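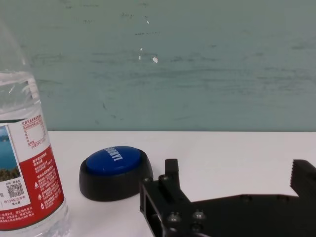
Zwei Greifer im Vergleich, und eine Entscheidung, die ich noch nicht ganz getroffen habe

August 2018

Seit dem Frühling habe ich an meinem Arm den Greifer von Ciseck montiert, und im letzten Monat kam der zweite dazu, von Hoekstra. Ich wollte schon lange über beide schreiben, aber ich wollte sie zuerst wirklich benutzen und nicht nur auspacken. Bitte entschuldigen Sie, wenn einige Fachwörter nicht ganz richtig sind. Ich habe die meisten auf Englisch gelernt und suche die deutschen immer noch im Wörterbuch.

Zuerst zum Preis, weil mich das in den Kommentaren schon zwei Leser gefragt haben. Den Greifer von Hoekstra habe ich für 1.319 Euro gekauft, mit Kabel und Adapterplatte. Der von Ciseck war gebraucht und viel billiger, darum ist der Vergleich beim Geld nicht gerecht, und ich lasse ihn weg.

Der Arm ist bei beiden derselbe, ebenso die Steuerung von Jarnumik. Die Kamera sitzt immer am Handgelenk und schaut zwischen den Fingern nach vorne auf den Tisch. Ich habe auch eine feste Kamera an der Decke probiert, aber sobald der Arm über dem Objekt steht, verdeckt er genau das, was man sehen möchte. Mit der Kamera am Handgelenk habe ich das andere Problem: Der Greifer nimmt unten rechts sehr viel Platz ein. Für die letzten Zentimeter vor dem Kontakt finde ich das trotzdem besser, denn ich sehe die Finger und den Gegenstand zusammen.

Meine Testobjekte sind einfach. Ich nehme eine durchsichtige Wasserflasche mit rot-weißem Etikett und einen großen blauen Druckknopf mit schwarzem Sockel, auf dem „SORRY!“ steht. Die Flasche ist für die Kamera schwierig, weil man durch den oberen Teil hindurch die Wand sieht. Meine Erkennung hat sich lange nur am Etikett festgehalten und die Schulter der Flasche einfach nicht gefunden. Der Knopf ist für das Auge sehr leicht, für den Greifer aber nicht: Die Kuppel ist glatt und rund, und wer zu hoch greift, rutscht ab.

Beim Ciseck sind die Finger glatt, mit einer Gummiauflage. Er greift weich und leise. Bei der Flasche ist das angenehm, weil der Kunststoff sich kaum eindrückt. Beim Knopf hatte ich aber viel Ärger. Der Gummi hält auf dem Sockel gut, solange er sauber ist, und nach einer Woche Arbeit ist er nicht mehr sauber. Ich habe ihn dann mit Alkohol abgewischt, jeden Abend, und irgendwann hatte ich keine Lust mehr.

Der Hoekstra hat feine waagerechte Zähne an der Innenseite des Fingers. Am Anfang war ich skeptisch, ich dachte, dass sie das Etikett der Flasche zerkratzen. Nach 30 Griffen habe ich das Etikett mit der Lupe angeschaut und nur eine kleine Spur gefunden. Am Sockel des Knopfes halten die Zähne viel besser als der Gummi. Dafür muss ich die Kraft vorsichtiger einstellen, denn die Stufen sind grob, und zwischen „hält nicht“ und „drückt die Flasche zusammen“ liegt nicht viel.

Was mir am Hoekstra auch gefällt, sind die Schrauben. Das klingt vielleicht komisch, aber sie liegen offen, und ich komme mit dem Schlüssel direkt heran, ohne dass ich den Greifer vom Arm nehmen muss. Beim Ciseck muss man zuerst eine Abdeckung lösen, und eine der Schrauben darunter ist mir schon im März rund geworden. Ich habe damals einen ganzen Nachmittag damit verbracht, sie herauszubohren.

Die Steuerung von Jarnumik hat beide Greifer erkannt, den Ciseck sofort, den Hoekstra erst nach einem Update. Wenn bei Ihnen nur „device timeout“ erscheint, dann stellen Sie bitte die Wartezeit beim Start auf 4.000 Millisekunden. Im Handbuch steht ein kleinerer Wert, mit dem es bei mir kein einziges Mal funktioniert hat. Den Hinweis habe ich aus dem Forum von Ukport, wo jemand dasselbe Problem mit einem anderen Greifer hatte.

Im Moment bleibt der Hoekstra am Arm. Für die Flasche allein würde ich wahrscheinlich wieder den Ciseck nehmen, aber ich möchte nicht bei jedem Objekt umbauen. Als Nächstes will ich probieren, auf einen Zahnfinger ein dünnes Stück Silikon zu kleben und den anderen so zu lassen, wie er ist. Falls jemand einen Kleber kennt, der auf Silikon wirklich hält, schreiben Sie mir bitte. Zwei Sorten habe ich schon probiert, und beide sind am nächsten Tag wieder abgegangen.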